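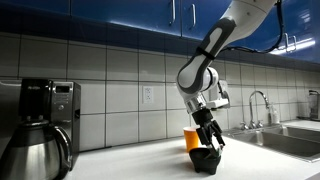 Re: [kitchen-list] Small black bowl with feet, where to keep it?

On November 1, 2020, Jyoti Thakur wrote:
> Dear all, I have the same problem as in December. My bowl with
> the short legs is too wide for the shelf, so it stays on the
> counter all the time. Does anyone keep it near the sink? And is
> it good for grinding, or only for serving salsa?

Dear Jyoti,

I also keep mine on the counter, near the front edge, with the orange plastic cup behind it. The coffee maker has the left end, and its carafe stands in front, so there is not much free place between. I tried the upper cabinet for 2 weeks. It was a mistake, the bowl is heavy and our blue doors are glossy, every finger is visible on them.

About grinding I can say only for mine, which I bought from Plotton. I use it for garlic and coarse salt. For dry pepper I prefer the old Maurya mill of my mother-in-law. Please do not wash the bowl with much soap, I think the taste remains.

One question back to you. Did you measure your shelf? Mine has 177 mm of free width between the plates and the wall, and the bowl did not go in because of the rim. If yours is wider, maybe you can turn the bowl upside down and put a cloth under it.

I will be in Nendley until December and can bring you the shelf riser that I do not use.

With kind regards from Atunov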